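Checklist for the play materials room, Clesby
Date of check: 2023-06-18
Checked by: Petro Lysenko
Second reader: Vesna Vukadinović

Marks used: **OK** = nothing to do. **Watch** = can be used, look again at the next check. **Fix** = take away until it is repaired.

## 1. Floor and walking ways

- [x] Door opens fully. **OK**
- [x] Floor mat lies flat at the corners. **Watch.** The corner near the sink is lifting a little. I pressed it down with new tape, but tape is not a solution for long time.
- [ ] Bottom drawer closes by itself. **Fix.** It comes out again after you push it. Edin has the key for the tool cabinet, please ask him.
- [x] Light switches and covers. **OK**

## 2. Shelves

- [x] Tall shelf fixed to the wall, both brackets tight. **OK**
- [x] Heavy boxes on the two lowest levels. **OK**, after I moved the box with the Gralent train rails. It was again on top.
- [x] Labels can be read. **Watch.** The Mivolus labels are losing their glue. Lindalva Lopes has a new sheet of them in the office.

## 3. Tables and work surfaces

- [x] Table legs do not move when I lean on the top. **OK**
- [x] Holes in the pegboard tops have no sharp borders. **OK.** I went over them with a piece of old nylon stocking and it did not catch.
- [x] No pegs left standing in the holes. **OK**
- [x] Wooden boards: surface, joints and edges. **Watch.** See the comment.

Comment to the boards: I pass the palm over every joint in both directions, then the fingertip only. If I can feel a step, the board goes to Edin for sanding. On the board I feel no step at this check. The front edge is a different matter. It felt dry to me and I want it sanded with fine paper and oiled before September, when the new group starts. 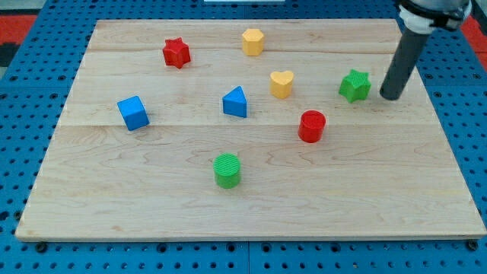 Small parts are the point where I am most strict, and I ask everybody to be the same. Each piece must be tried in the test cylinder, also when it looks clearly too big, and a piece that goes in completely is taken out of the room on the same day. All the plastic shapes passed. After that I look at the form of each one: the star has short rounded points, good for small hands, but the tip of the heart and the corners of the cube need the finger test every time. The side faces of the red star also have a fine ribbed texture where paint and dough can stay, so please wash it with the soft brush and not only with the cloth.

## 4. Plastic shapes and other small parts

- [x] Test cylinder is in the drawer and is not damaged. **OK**
- [x] Shapes without cracks or loose bits. **OK**
- [x] Points and corners, finger test. **OK**
- [ ] Wooden beads, Ristić box. **Fix.** 2 beads have splinters. I put them in an envelope for Biljana Shehu, who wanted to see them before we write to the seller.
- [x] Magnets. **OK**, they are in the locked cabinet.

## 5. Cleaning

- [x] Cleaning liquid in closed bottle, high shelf. **OK**
- [ ] Cleaning sheet signed. **Fix.** The last lines are empty. Maybe the work was done, but I can not know this from an empty line.
- [x] Cloths changed. **OK**

## Remarks of the second reader

I agree with the points above. For the bottom drawer I would not wait for Edin, we can empty it and close it with a strap. I also tried the board edge and for me it can stay in use until it is oiled. Please write the next check on a new sheet, the margin of this one is full. V. V.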